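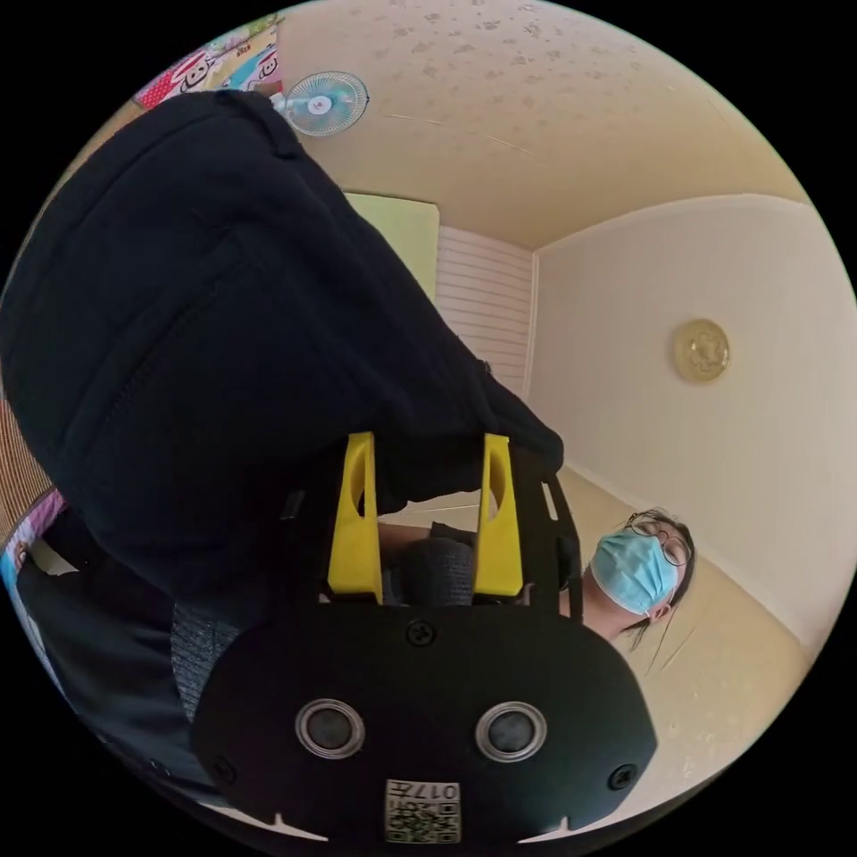

Print | E-mail this page
Home > Courses > Environmental Policy > Handouts > Week 9
Filed under: Course materials, Waste and Resources

Week 9. Extended producer responsibility (EPR) for packaging

Posted May 22, 2020

Read before class. Bring the fee worksheet. If you missed week 8 get the deposit-return notes from someone, I'm not going over them again.

1. What EPR is

Basic idea: whoever puts the package on the market pays for dealing with it once it's empty. Old setup: city collects, city pays, taxpayer pays. Under EPR the bill moves up the chain to the producer.

"Producer" is a legal term. Usually the brand owner. If no brand owner in the country, the importer. If no importer can be found, sometimes the first seller. Online sellers shipping direct from abroad = the big hole in most laws. Come back to this in section 5.

Two kinds of responsibility, keep them apart on the exam:

Financial: producer pays, city still runs the trucks.
Operational: producer (or a body it pays into) runs the whole thing, trucks and sorting and all.

Lots of real systems are a mix. Cities like the first kind, they keep their crews and their contracts. Producers usually argue for the second. They say if we pay we want control of costs. Fair point, but look at who then decides how often a rural road gets picked up.

2. The PRO

PRO = producer responsibility organization. Companies join, report tons, pay fees. PRO spends the fees on collection and sorting. Can be one PRO for the whole country or several competing.

One PRO: simple, cheap to oversee, but a monopoly. Fees can drift up. Small producers complain they have no voice on the board.

Several PROs: price competition, but they fight over the easy tons (city cardboard) and avoid the bad ones (film, islands, mountain towns). Needs a clearing house to share out the hard stuff. Clearing house costs money too.

3. Worked case: Sketska

We use the Sketska case all through this unit. Regional scheme, one PRO (Predex), glass, metal, paper, rigid plastic. Film left out at the start, added in December of the second year.

Numbers you need:

Member companies at launch: 759
Members after the reporting threshold was lowered: 1,546
Material classes in the fee table: 9
Audits in the first year: 3

Look at the second line. Membership more than doubled and tonnage barely moved. Why? The new ones are all small. Bakeries, soap makers, people selling jam. So each new member brings in very little fee money and nearly the same paperwork. Predex ended up offering a flat fee for anyone under the small-producer line, no weighing, one form a year. Worth asking wether that breaks the "polluter pays" idea or just makes it livable. I don't have a settled view.

And the audits. Three. With 759 members. Self-reported tons, almost no checking. Free riders are the standing problem of every EPR scheme and this one is no different.

4. Fee modulation

Flat fee per ton does nothing for design. Heavy package pays more, fine, so everybody goes lighter. But lighter often means multilayer pouch, and the pouch can't be recycled. Weight-only fees can push you the wrong way!

Modulated fee = base rate plus or minus an adjustment.

Bonus for: clear PET, single material, label that washes off, recycled content.
Malus for: black plastic the sorter can't read, glued layers, PVC sleeves, ceramic stopper on glass.

How big should the adjustment be? Sketska started tiny and got no reaction. Package redesign costs real money (new molds, new filling line settings, shelf-life tests) and a small discount won't cover it. Porkex, the meat packer in the reading, is the clean example. Their black tray sat in the malus class for two years and they just paid it. Switched to a clear tray only when the malus went up and the supermarket asked in the same season. So which one did it? You can't tell from the case file. Say so if you write about it. Don't claim the fee worked just because the tray changed.

Common mistake in last years papers: treating a fee rise as if the shopper sees it. Shopper doesn't see it. It's spread over the whole product line, fractions of a cent per item. EPR works on the designer and the purchasing office. Deposits work on the shopper. Different levers.

5. Where it leaks

Direct online imports. Seller abroad, no local office, never registers. Fix tried in some places: make the marketplace liable if the seller has no PRO number. Lục, the marketplace in the second reading, blocks listings with no number. Sellers then typed in made-up numbers. The check was only on format, not against the register. Later matched against the register, see reading p. 3.

Wrong class. Reporting film as "rigid other" because it's cheaper.

Exports. Tons counted as recycled when they leave the country. What happens after, no one follows. Ask where in the chain the measuring point is: collected, sorted, or going into the reprocessor. Same material, three very different recycling rates. Always check this before comparing countries.

Reuse. Most fee tables charge once, when the package first goes on the market. So a refill bottle pays once over its life. Good for reuse in theory. But the PRO gets its income from single-use tons and has no special reason to go build washing plants.

6. For class

Do the worksheet for the tray, both versions, at the old and new malus. Show the steps.

Then half a page on one of these:

Should small producers be exempt, flat fee, or full reporting? Use the Sketska membership numbers.
Who should be liable for an unregistered foreign seller?
Pick a measuring point and defend it.

Terms to know: PRO, free rider, modulation, malus, clearing house, measuring point, de minimis threshold.

Week 10 is construction waste. Reading goes up when the library gets the scan done.

Print | E-mail this page
< Week 8 | All handouts | Week 10 >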